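Display bread and the people who paint it

8/25/22

Flurina Mösli has been making bread nobody can eat for most of her working life. Her shop in Larkeck sells to bakeries, hotel breakfast rooms and theaters, and she keeps 192 shapes in the catalog. We met in the back, where the shelves go up to the ceiling.

She started in a real bakery. The window there got sun until two, and the loaves on show had to be thrown out every evening. "I hated that part of the job," she says. "So I cast one in plaster at home. It weighed as much as a brick and the color was terrible, but it stayed in the window all summer."

The early ones were heavy and chipped at the corners. She has changed materials three times and won't say much about the current one, except that it is light and takes paint well. Painting is the slow part. A braided loaf gets a yellow base, then orange and brown on the high points of the plait, then gloss.

"People put the brown everywhere," she says. "Look at a braid from an oven. The dark is on top. Down in the twists it stays pale."

Buns are easier to shape and harder to sell. Customers want them round and shiny, and Mösli would like them a little flat on top, the way they come off a crowded tray. She makes both kinds.

Then there is the question of what to put them in. She prefers wicker, oval, fairly shallow, with sides that lean out. She doesn't fill it.

"Two pieces can be enough — a long one on the diagonal and a small one tucked in at the front. If you pile up ten, they start to look like props." For the cloth underneath she likes gray, or anything without a pattern, and she doesn't iron it very hard.
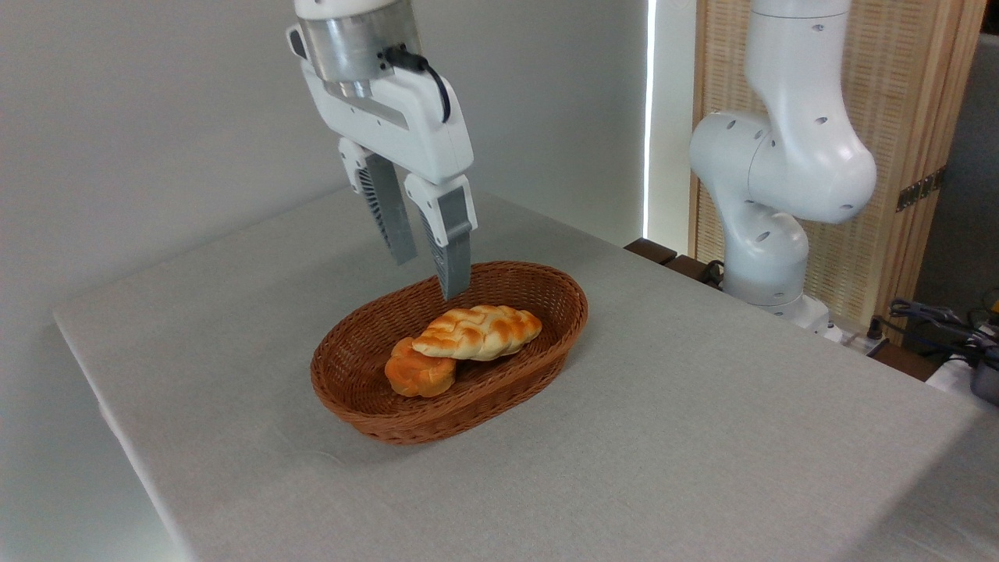 Andri Pichler disagrees about the half-filled basket and says that a breakfast buffet has to look full at seven in the morning, whatever the bread is made of. He orders for the hotel Riedl and bought 200 pieces last September, most of them rolls.

Mösli has heard this before. "He's right for a buffet," she says. "A buffet is a different job."

Cleaning is simple: a soft brush for dust, then a damp cloth. No sprays, which dull the gloss. A loaf that has faded can come back to her for repainting, and she is working through a box of those this week.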